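# What Is a Website Backup?

Imagine you write a long story in a notebook. It has 95 pages, and you worked on it all summer. Then one day the notebook falls in a lake. The story is gone, and you must begin again from page one.

Now imagine that your older sister copied every page and kept the copy in her desk. You would still be sad about the notebook, but the story would be safe. A backup is this second notebook, made for a website.

## Where does a website live?

When you open a website on a tablet, it can feel like the website is inside the tablet. In fact it lives on another computer, which can be very far away. We call this computer a **server**. It stays on all day and all night, and when you ask for a page, it sends the page to you.

A website is made of many files. Some files hold words, some hold pictures, and some hold instructions that tell the page how to look. There is also a **database**, a kind of very big and tidy list. In a website for a school library, the database may remember the name of every book and on which shelf it stands.

## How can a website get lost?

There are several ways. A part inside the server can break, the same as a bicycle chain can break. A person can press "delete" on the wrong folder. Sometimes a new program does not fit well with the old ones, and the pages stop opening. And there are also people who break into websites on purpose and change them.

My friend Gil-soo Lim takes care of a website called Moschos, where children send in drawings and short poems. One Monday he wanted to remove two old poems which were there by mistake. He chose the wrong line on his screen, and 271 poems disappeared together! He told me that his hands became cold. Then he remembered that the website makes a backup every night at three o'clock, when most of the readers sleep.

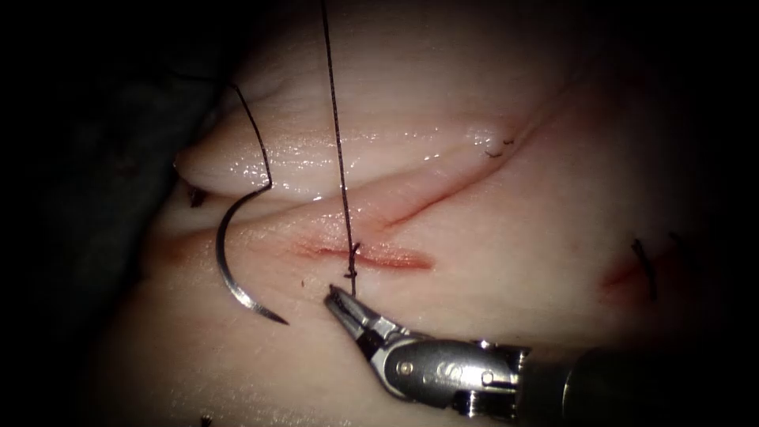 He opened the backup from the night before and asked the server to put the poems back in their place. This is called **restoring**. It took less time than his lunch. Only one poem was still missing, from a girl who sent it that same morning, after the backup was made. Gil-soo wrote to her, and she was kind and sent it again.

From this story you can see why the time of a backup is important. A backup remembers the website only as it was at one moment. Everything that comes later must wait for the next one. A website that changes every hour needs more backups than a website that changes once in a year.

## Where do we keep the copy?

Think again about the notebook. If your sister put her copy in the same bag, both would fall in the lake together. So it is better to keep the backup on a different computer, and best of all in a different building. Moschos has one copy in the town of Widilau and another in Dulotura, on the other side of the mountains.

## Does the backup work?

People sometimes forget this question. A backup can be empty, or half finished, or so old that it does not help much. So from time to time somebody must open it and look. In-ho Min, who taught me this work, does it every September with his own website. He restores all 2,002 files on a spare computer and clicks through the pages - also the boring ones.

## Try it yourself

Choose something you made on a computer, for example a story or a drawing. Ask a grown-up to help you save a copy on a memory stick. Write the month on a paper label and put the stick in another room. After one week, open the copy and see if everything is still there.

## Words to remember

- **Server:** a computer that keeps a website and sends out its pages
- **Database:** a big, tidy list where a website remembers things
- **Backup:** a copy that is kept in another place
- **Restore:** to put things back from the copy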